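3.2 Collection of demonstrations

The policy described in Section 3.1 needs examples in which the same instruction is carried out from many different starting arrangements. We therefore collected 500 episodes by teleoperation in our laboratory at Bresside. Each episode consists of one written instruction, such as "push the red star toward the blue cube", and the motion which the operator made in response to it. The dataset is called Nanine in the rest of this paper.

The workspace is a flat wooden board placed on a perforated table. The robot arm holds one cylindrical tool, pointing down, and it can only push. We considered a gripper that can grasp, but in our earlier work with the Renel dataset the operators spent much of the episode in correcting bad grasps, and the language part of the problem was hidden behind this difficulty. With pushing, a beginner can give useful demonstrations after 15 minutes of practice.

The blocks have four colors, and each color appears in two shapes. Some shapes are shared between colors and some are not. This choice is important for the instructions. If the operator reads "the star", the phrase may be ambiguous, and the color has to be given as well. If the operator reads "the pentagon", the color is not needed. We wanted both cases to be present in the training data, and we did not correct the instructions when they contained more words than necessary.

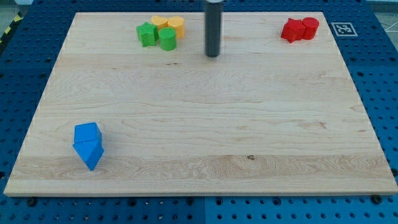 Figure 3. The workspace during collection, with the tool above the far part of the board. The green and yellow blocks form one group, the red blocks a second, and the blue blocks a third.

Arrangements such as the one in Figure 3 are of special interest to us. When two blocks touch, a push against the first one usually moves the second one also, and the operator must decide from which side to approach. For the instruction "separate the red star from the red cylinder" there are several correct solutions, and different operators prefer different ones. We kept all of them. In the group of four blocks the problem is harder, as the yellow blocks are partly hidden behind the green ones in this camera view. A policy which uses only one image has to estimate the outline of the hidden part.

The starting arrangement was not reset by hand between episodes. The final state of one episode was taken as the initial state of the next. This saved time, but it had an effect which we did not expect at the beginning. The blocks slowly gathered into groups, and positions with all blocks standing alone became rare in the later part of a session. For this reason we added a rule: after every 20 episodes the operator spreads the blocks over the board again. Sessions recorded before this rule was introduced in September are marked in the metadata, and the reader can exclude them.

The instructions were written by a different person than the operator. The writer looked at the current image and typed one sentence, without a list of fixed templates. The operator then had 40 seconds to complete the motion. If the time was over before the goal was reached, the episode was stored with the label "incomplete". These episodes are not used for training in the present paper, but we use them in Section 5 to train the success detector.

Images, tool positions and operator commands were stored together with a common time stamp. We recorded the position of the tool in the plane of the board only, for the height is held constant during a push. A printed square marker is fixed on the table beside the board, and we use it to check whether the camera was moved between sessions. When the detected corners of the marker differed from the reference, the calibration was repeated before any new episode was recorded.

All recording was done with the software Ko, which was written by Man-sik Sun for this project. It shows the instruction at the top of the operator's screen and hides it when the motion starts. In a first version the text remained visible, and the operators often stopped in the middle of a push to read it again. These pauses appeared in the behavior of the trained policy too. After the change, pauses in the demonstrations were shorter, and it was no longer necessary to remove them by filtering.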